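4.2 Instruction, rest and the pattern of injury at the lagoon site

The Jultville lagoon was chosen as the main site because it offers conditions that are unusually steady for a coastal sailing venue. A sand bar shelters the teaching area from swell, and the water inside it is seldom deeper than chest height at low tide. Wind readings were taken from the mast at the Omgate slipway, which stands clear of the trees and records at a height close to that of a rigged sail. Riders at the site fall into two broad groups: those enrolled on a coached course, usually lasting a week, and those who hire or bring their own boards and sail without instruction.

Over the study period the centre logged 2,783 rider sessions. Of these, 1,149 were coached and the remainder were independent. A session was defined as any unbroken period on the water of at least twenty minutes, as recorded at the launching point. Riders who came ashore to change a sail and went out again within a quarter of an hour were treated as having continued the same session. This rule was adopted after the pilot work, in which short sail changes had inflated the totals on gusty days and made the afternoon appear safer than it was.

Injuries were recorded on a single-page form completed at the desk. A reportable injury was one that caused the rider to stop sailing for the rest of that day, whether or not treatment was given. Blisters, minor grazes and sunburn were therefore left out unless the rider chose to stop because of them. There were 19 reportable injuries in all. Most concerned the foot or ankle and arose when the foot stayed in the rear strap during a fall. The next most common site was the lower back, and here riders tended to describe a gradual onset over several days, with no single event to which the pain could be traced.

The number of injuries is small and does not support a formal comparison between groups. Some features of the records are nevertheless worth setting out. Among independent riders, injuries were grouped in the last two hours before the centre closed, when the wind at this site is commonly at its strongest. Among coached riders there was no such grouping. Coached sessions were broken by a debrief on the beach and by a fixed midday stop, and few of them ran into the late afternoon. It is not possible from these data to separate the effect of teaching from the effect of the timetable that comes with it.

Rest was assessed by means of a short diary. Riders were asked to note when they came ashore, how long they stayed there, and whether they ate or drank during that time. Completion was good among course members, who filled in the diary together at the debrief, and poor among independent riders, many of whom returned it blank or with only the first day entered. Entries made from memory at the end of the week were marked as such and were not used in the analysis of break length. 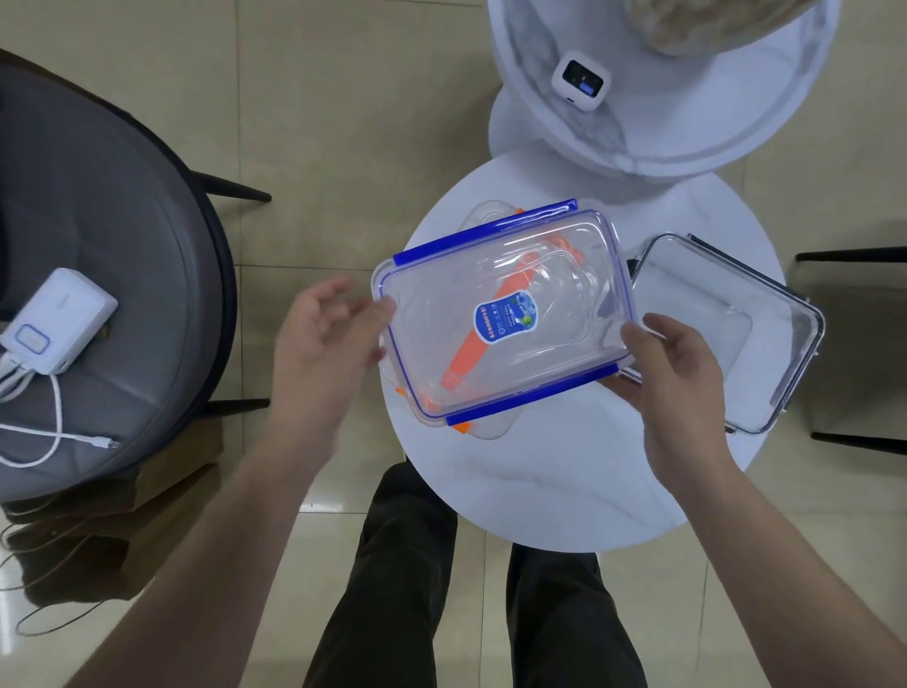 Figure 3. Hands holding a lidded food storage container over a round side table.

Mwajuma Barasa, commenting on an earlier draft of this section, objected that the diary measured obedience to a timetable and told us little about tiredness. A rider who has spent the morning failing to waterstart, she wrote, may be worn out after half an hour, while an experienced rider planing in footstraps with a well-set harness line may sail for twice as long at much lower cost. She suggested that time on the water should be weighted by the number of falls, and that a break should be judged by the state of the rider at the end of it.

We accept the substance of this objection. Falls were not counted at Jultville, and a reliable count would have required an observer in the safety boat throughout the day. The coaches did keep informal notes on each course member, and these were read alongside the diaries. They bear out the view that beginners tire early and stop early, often before the end of the period set aside for them. They also show that the riders about whom coaches were most concerned were those in the middle of the range, who had recently learned to use the straps and who wished to keep sailing while the wind held. Erlinda Yap has described a similar pattern among dinghy sailors moving from a training boat to a faster hull, and the two groups may have more in common than the difference in craft would suggest.

Equipment was considered only in outline. All hired boards were from the Davel range and were of recent manufacture, with straps adjusted by centre staff at the time of hire. Independent riders using their own boards set their straps as they wished. In several of the ankle injuries the rider reported that the strap had been loosened to admit a thicker boot, allowing the foot to pass through further than usual. The Ruiz-Ortega strap gauge, a simple card marked with foot widths, was introduced towards the end of the season and is now kept at the hire desk. Its use came too late to be judged here.

Two further limits should be noted. First, the injury form relied on the rider returning to the desk, and a person who left directly from the beach may not have been recorded. Staff attempted to follow up any rider whose tally remained on the board at closing, but on busy days in October this was not always done. Second, the site is a mild one. Findings from a sheltered lagoon with a standing rescue boat cannot be carried over to open water, where a similar ankle injury might leave a rider unable to sail back or to stand.

Within these limits, the records support keeping the fixed midday stop for coached groups and offering the same stop to independent riders on a voluntary basis. The centre has agreed to trial a second debrief in mid-afternoon, open to all riders, at which the wind forecast for the remaining hours will be read out and sail sizes reviewed. The form has been revised to include the rider's own account of tiredness before the injury, and a column for strap setting has been added beside the board number.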